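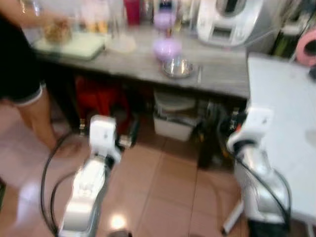 Figure 1. The two arms at the kitchen counter, with bowls and a cutting board on the worktop.

Setup and Upkeep of the Gisa Two-Arm Cell
Student project report, Cilwood Technical College
October 29, 2024

4. Cable routing and wrist checks

The Gisa cell was assembled in March under the Stukia household tasks project. Each arm carries a white gripper housing, and the black cable from that housing runs back down along the arm. During the first period of use the left arm stopped with a communication fault 11 times in 202 runs. The fault was traced to a connector at the wrist, which was pulled tight whenever the gripper turned fully outward.

The cable was given a longer loop and clamped again below the wrist. The connector was replaced with a spare from Ketilsson. No fault was logged in the next 200 runs — a result the group accepts with some caution, as the right arm still has its original connector.

Wrist screws are now checked every seven days with the power off. The gripper fingers are wiped, opened and closed by hand, and set to zero before the motors are enabled.

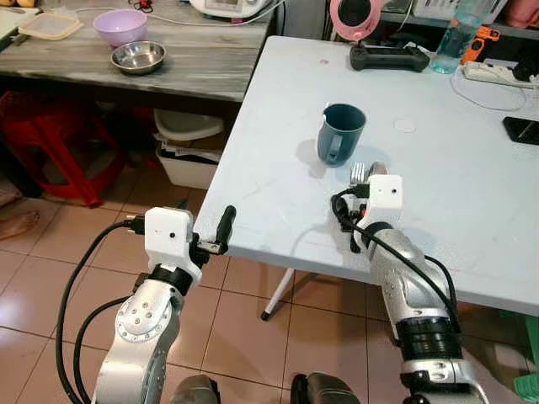 Ketilsson replied to the draft of this section that a longer loop moves the strain to the clamp, and asked that the clamp be added to the weekly check. The group has done so. Ketilsson further advised replacing the right connector before the next series of runs; the part is on order.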